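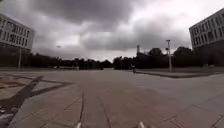

Re: [Idville list] Who was the aunt in Plondis?

Remedios Dela Peña wrote:
> Does anyone know who plays the aunt in Plondis? The fan wiki says she
> started out as a model and was 19 when she got the part, but my sister
> swears she was on a soap first. Also, is she married??

Hi Remedios, your sister's right! That's Evurura Jansen. She did two years on the soap before Plondis, playing the nurse who keeps losing her car keys (I loved that nurse). The modeling came later — one winter of catalog work between seasons, and the wiki has it backwards. She was in 92 episodes of Plondis all told, counting the Christmas one.

As for married, I have no idea. She keeps that stuff to herself, and the "husband" in most of those bio pages is just her co-star at a premiere. Her height changes from page to page too, so I wouldn't trust much of it.

She told a radio host in September that she'd like to do theater again. I'd buy a ticket tomorrow! I still have the interview on my old laptop if you want it, it runs about 107 minutes with the music left in.
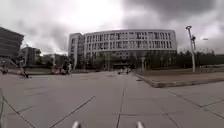
The long building across the plaza, under heavy cloud.

Ovidiu Bucur

2 comments

Remedios: Ha, she's going to be unbearable now. Yes please to the interview!

plondisfan: Wasn't the nurse in the reunion special too? Or was that her cousin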